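Plovel 88 Fixed Cinema Screen
Acoustically transparent projection screen for small cinemas, hired halls and screening rooms

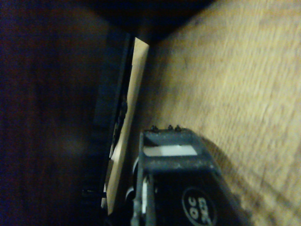

The Plovel 88 is a fixed-frame projection screen made for rooms with fewer than a hundred seats. The surface is woven, so the centre speaker can sit behind it and dialogue comes from where the actors are standing. It is supplied in a kit, with the frame in sections and the fabric rolled on a tube, and it goes up with hand tools.

We sell it to independent cinemas, film societies, arts centres and people who have given over a room at home to films. It is the screen we recommend most often when someone rings up about replacing an old painted wall or a pull-down that no longer hangs flat.

Picture

The fabric is matt white with a low gain. It gives an even picture from the side seats as well as the middle, without the bright patch you get on silvered screens. It is not suitable for polarised 3D. If you show 3D films, look at the Plovel Silver or ring us before ordering.

Standard shape is 2.39:1, with side masking available for 1.85:1 and for older films in the squarer Academy shape. Masking can be worked by hand cord or by motor. The motor version takes its signal from most cinema automation units, including the Codine controller, so the masking moves when the trailer reel ends and the feature begins. If you run shows from a laptop, a wall switch does the same job.

Sound

The weave lets high frequencies through with a small loss that any cinema processor can correct. Leave a gap between the back of the screen and the front of the speaker cabinets. If there is no gap, heavy bass can make the fabric move, and you will see it in pale scenes. A black backing cloth is supplied to stop light bouncing off the speakers and coming back through the weave.

Fitting

Two people can put the screen together in an afternoon. The frame sections slot together and are held with bolts from behind. The fabric is then laced on with elastic loops, starting at the middle of each side and working outwards. Don't start from a corner or you will get a crease that takes days to drop out.

The wall brackets need solid masonry or a timber batten fixed to the studs. Plasterboard alone will not do. For listed buildings and halls where nothing can be fixed to the wall, there is a floor stand, sold separately, with feet that take stage weights.

Fitting can be arranged through Sotora, who cover most of England and Wales and will take your old screen away. Trinidad Gallardo handles the bookings. May fills up early with outdoor season work, so ask in good time.

Cleaning and care

Dust lightly with a soft, dry brush, top to bottom. Do not use water, spray or a vacuum with a brush head. Popcorn oil and fizzy drinks will mark the fabric for good, and spare fabric can be bought without the frame. Check the loops once a year and replace any that have gone slack.

What is in the box

Frame sections with black velvet facing
Screen fabric on tube
Black backing cloth
Elastic loops, with 12 spares
Wall brackets and bolts
Cotton gloves, two pairs
Printed fitting guide

Masking, motors, floor stand and wall battens are not included.

Ordering

Order code: 511
Colour: matt white, black surround
Guarantee: five years on the frame, two on the fabric
Delivery: kerbside, on a tail-lift van

The fabric tube is long and does not bend. Please measure your stairs, lift and any tight corners before you order. Returns are accepted if the tube is still sealed.

Customer comments

"We swapped a painted wall for the 88 over a weekend and had a matinee on it the same Wednesday. The picture is brighter than I expected. The gloves were too small for me." Wiebke Buschmann

"Dialogue is much clearer now the centre speaker is behind the screen. I would have liked a bigger diagram for the lacing, and we had to do the top edge twice." Man-lok Tai

"Good screen, fair price. The driver would not bring it past the front door, so have someone with you." Elsa Jääskeläinen

Questions we get asked

Can it be made to a different size?
Yes. Made-to-measure frames take longer and can't be returned. Send the width of the wall and the height from the floor to the lowest thing hanging from the ceiling.

Will it work with a laser projector?
Yes. Some laser models show a slight sparkle on woven fabric from the front row. We can post a sample for you to pin up and try.

Is the fabric flame retardant?
Yes, and a certificate comes with every order. Keep it with your licensing papers.

Can I put it behind curtains?
Yes. MacPherson curtain track fits above the frame, and Gleice Sales on our sales desk can work out the length you need.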